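Chapter 7
Doors, Thresholds and the Simulated House
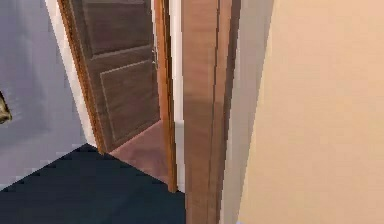

A mobile base built in a spare room or a shared workshop will spend much of its working life near doorways. Chapter 6 ended with the Wanyama base driving straight lines on an open floor. The present chapter moves it through a house, first in simulation and then on the bench-built hardware.

A doorway is hard for a small robot for reasons that have little to do with the motors. The camera sits close to the jamb during the turn, so a single post can fill much of the view and hide the room behind it. A door left partly open changes the free width without changing the map. Floor coverings often meet at the threshold, and wheel slip on carpet differs from wheel slip on wood. The odometry constants found in Chapter 6 should therefore be measured again for each surface.

Rendered rooms are used for the early exercises. Low-resolution textures leave stepped edges where one floor material meets another, and an edge detector will report these steps as corners. Readers should filter them before tuning anything else - a planner tuned on false corners will behave badly in a real hallway.

The worked build in this chapter follows the one made by Ruby-Lee McAlister in a shared workshop. Her parts were:

Wanyama base, 300 mm wide, with 2 driven wheels
Standix mast, cut to hold the camera 700 mm above the floor
Cerov motor controller, wired as in Section 6.4
Nurard depth camera, fixed mount

Her log for the simulated runs holds 1251 doorway passes and is used in Sections 7.3 and 7.5. The hardware runs were made in November and are treated separately, as the mast had by then been stiffened with a second brace.

7.1 Free width

Let W be the clear opening between the jamb and the nearest point of the door, measured at the height of the widest part of the robot. Let B be the width of the base. The side margin on a centered pass is

m = (W - B) / 2

The margin must exceed the sum of the position error and the heading error projected over the length of the base. If it does not, the robot should stop before the threshold and measure W again from a new position.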